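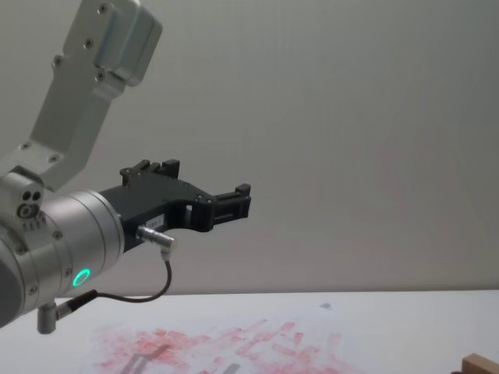 *White tabletop, plain grey wall behind.*

## Dabbed paper, the slow and pleasant way

Lay one sheet of white paper on a clear bit of table, at whatever angle suits your arm (mine is never straight!). Mix a little red paint, dip a scrap of sponge and blot it, then dab in short slanting strokes, letting some go faint and some deeper.
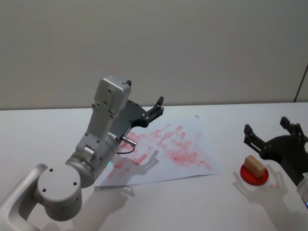 *Pink-red dashes, thickest across the middle and right of the sheet.*

Leave the sheet flat for 40 minutes, or 60 if you've been generous with the paint, and do resist poking it.

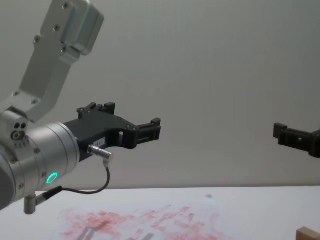 Once it's dry, slip it under a heavy book overnight to ease out the crumples. My friend Justinas Sproģis swears by an old atlas.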